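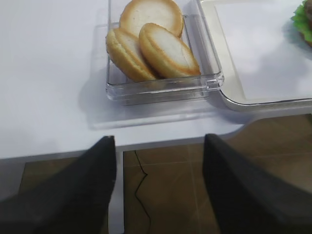 Three bun halves in a clear plastic container.

FOR IMMEDIATE RELEASE

Śliwiński Foundation and Tanddale Center Open Rural Voter Project Ahead of Local Elections

BONDANO - The Śliwiński Foundation, together with its longtime friends at the Tanddale Center for Local Government, is very happy to announce the start of Roltideo, a nonpartisan project that will help people in small towns and villages across the Bondano district follow what their local councils are doing, and take part in it if they wish.

Work begins in August in 13 townships, most of them places where the council meets in the afternoon while people are at work or in the fields, and where the minutes may not be posted until long after a vote has been taken. Roltideo will send trained observers to open council sessions, publish short summaries in plain language, and hold evening meetings where residents can put their questions to the people they elected.

"I grew up in a village where the council chairman was also our neighbor two houses down, and my father still had to find out from the newspaper that the school was closing," said Leokadia Bednarek, director of the Śliwiński Foundation. "People here have strong opinions, and they are entitled to them. We aren't going to tell anybody how to vote, and we won't be lecturing anybody about which way the country ought to go. We would just like them to know what is on the agenda before it's decided."

The project has been a good while in the making. Last winter the two organizations mailed a questionnaire to households in the district, and some 2000 came back, many with long handwritten notes in the margins - about bus routes, about the price of heating, about a bridge that has been promised through several elections. Those notes were read with a great deal of care, and they shaped the list of topics for the first round of meetings.

Lech Kwiatkowski, who heads the observer program at Tanddale, said that council members of every political stripe had been invited to take part, and that most had answered kindly.

"A few were wary of us, and I understand that," Kwiatkowski said. "There has been so much quarreling over who pays for civic groups and what they want in return. So we are putting our budget and our donor list where anyone can read them, and if a mayor thinks we got something wrong in a summary, we'll print his reply right next to it."

Roltideo is planned to run for two years. Each observer will complete four training sessions before attending a council meeting, and candidates for public office may not serve as observers. Residents who would like to apply, or who simply want to suggest a topic for a meeting in their township, are warmly invited to write or stop by the Foundation's office in Bondano.

Media contact: Press Office, Śliwiński Foundation, Bondano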